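Lalthorpe Neighbours > Kitchen & Home > Food storage

Print this page | E-mail to a friend

Search all topics... Go

Tomatoes and oranges in one tray, ok or not?

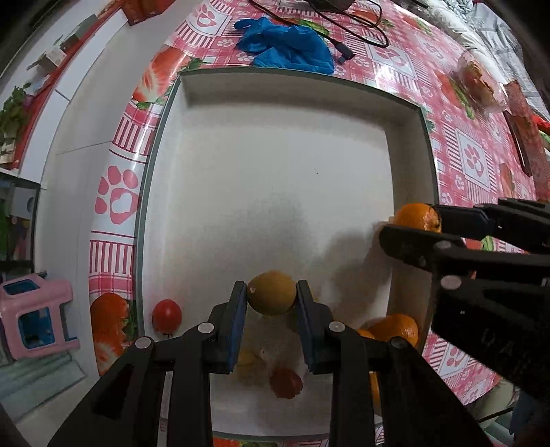

Basically all our fruit goes in one shallow tray on the kitchen table, tomatoes in with it. Never used the fridge for any of it. Lately the tomatoes go soft in a few days and the oranges are getting a bit leathery. Tray gets wiped out most weeks. Do I need to split them up or am I just buying too much? Kitchen is warm, esp. by 4pm, sun comes right round. No room for two big bowls.

poleo59

Keep toms out of the fridge, they go woolly. But oranges are fine in there, bottom drawer, weeks. So that's your space problem sorted. Also dont pile them, one layer, stalk end down for the tomatoes. And get the tray off that table if the sun's on it!! Mine sits on top of the microwave, not ideal either but its in shade.

Bălan

Buy less. We used to get the big bag from the market, over 20 oranges, half went in the bin. Now I get six.

zumeo_165

Agree with above about sun. Would add, anything really ripe gives off gas (ethylene i think its called) and hurries the rest along, so if you've got bananas or a very ripe pear in there too take them out first. Oranges arent bad for it. Tomatoes are a bit. Check underneath things when you wipe teh tray, one soft one will spoil whatever it's touching. Soft toms are fine for soup btw, I freeze mine whole, skins slip off under the tap after.

Print this page | E-mail to a friend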